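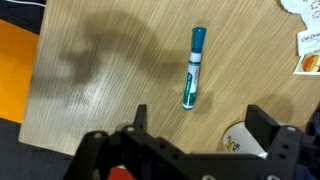

Chapter 4
What the Barrel Does, and What the Label Says It Does

Pick up a bottle of aged spirit in almost any store and the back label will tell you about wood. It may give the forest, the cooper, the char, and the number of months. It will say far less about what went into the barrel on the first day. Keep that imbalance in mind as you read this chapter, since most of what is printed about aging was written by people with bottles to sell.

Some of it holds up. A clear spirit put into charred oak comes out brown. It picks up vanillin and tannin from the wood, and part of it is lost through the staves every year. Any student can check the color and the loss with a notebook and a scale. The trouble starts with the claims built on top of them: that older is better, that small barrels do ten years' work in one, that a cask rocked by the sea tastes of the sea.

Consider Dustside, a small rye distillery we will return to in Chapter 6. Its founder, Debora Mancuso, filled 30 small casks in her first season and sold the result as "fully mature" the next January. Her blender, Anong Nakpan, kept the tasting notes. They mention sawdust, pencil and bitter tea - words that did not make it to the label. The whiskey had plenty of wood in it. It had not had much time for the slower changes that come with air and evaporation, and a smaller barrel does little to hurry those along.

Her second release, from full-size barrels, came to 1,313 bottles. It cost more and won more praise. Was it better? Probably. But the tasters knew the price before they lifted the glass, and Kai Heitmann's blind repeat of the same tasting, covered at the end of this chapter, gave a much less flattering order.

As you work through the sections on char, warehouse heat and proof, ask of each claim who measured it, and against what. A distiller who changes the grain, the yeast and the barrel all in one year can't tell you which of them made the difference, however sure he sounds.

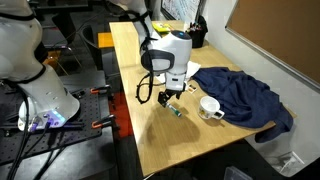 Does a longer time in the barrel always make a better spirit?

Past a certain point the wood takes over, and the spirit turns dry and bitter. Where that point falls depends on the barrel, the climate and the strength of the spirit when it was filled, so an age statement alone tells you how long the maker waited and little more.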